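Company > About us > Who we are

Shares 59 · Comments 5

Drorketard is a small company that makes tableware for children. We make plates, bowls, cups and spoons, and we sell them to kindergartens, school kitchens and families. Our office and our workshop are in the same building in Feneck, so the person who answers your email can walk down the stairs and look at the thing you are asking for.

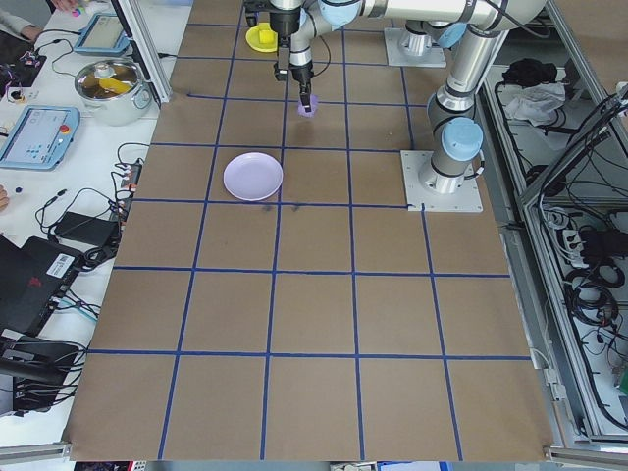
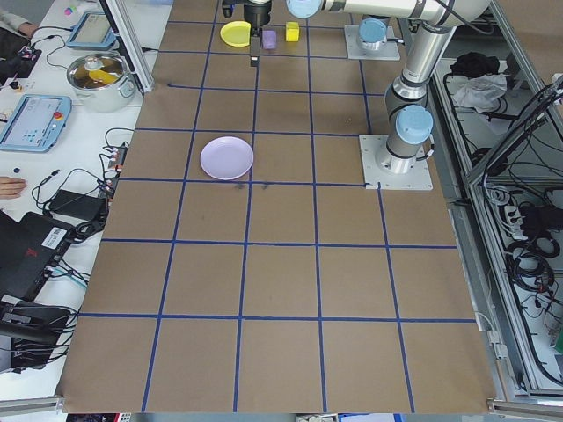
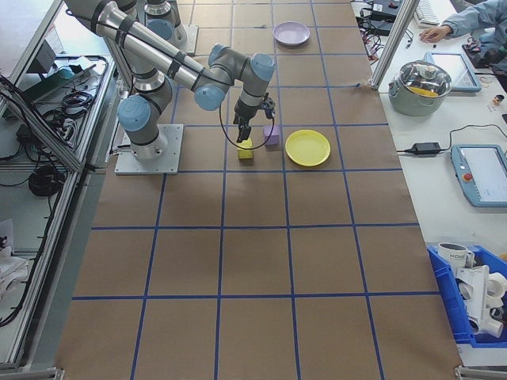

A yellow dish, a lavender plate and small objects on the paper-covered table.

How we started

The company began with a simple problem. The founders had children in the kindergarten of Hudec, and the plates there were too heavy for small hands. The children waited for an adult to carry the food to the table. The founders thought that a child of three years can carry a plate alone, if the plate is made for this child. They drew a first plate with a raised rim which is easy to hold, and they asked the kitchen to try it during one October. The kitchen kept the plates and asked for more.

In the first year we sold 440 plates, almost all to kindergartens near us. It was not much, but the cooks talked with other cooks, and we got letters from towns where we did not know any person.

What we make today

Our main line has the name Cokero. It has a flat plate, a deep plate, a bowl, a cup with two handles and a short spoon. All the pieces stack, also when they are from different years. We decided this at the beginning and it has made our work more difficult many times, but a school that bought from us a long time ago can still buy one new bowl and put it on the old pile.

The colors are few. We have tried to add more of them, and each time the kitchens told us that they prefer to order the same colors again. We have listened to them.

We do not print animals or letters on the plates. Some parents ask for it and we understand the wish. A print becomes ugly after many washings, and then a good plate is thrown away.

How we work

Every new form goes first to kitchens that know us well. They use it for one full school term and they write to us what is wrong. Usually it is the rim - too thin, too round, too slippery with soap. We change the form and send it again. One cup needed five such rounds, and we are still a little proud of this cup.

We are not a cheap producer. We repair our own molds, we keep spare pieces for old orders, and we answer complaints in the same week. This costs money and it is included in our price.

Orders and samples

Schools and kindergartens can order from 200 pieces, mixed as they like. Families can buy single sets from our shop in Feneck or by mail. If you are not sure about the size, please write to us and we will send you one plate and one bowl to try. You can keep them for two weeks - longer if the holidays are between.

Visitors are welcome in the shop in the mornings. For a visit to the workshop, please write to us some days before, with the number of persons and the age of the children.

Page last updated: August 31, 2023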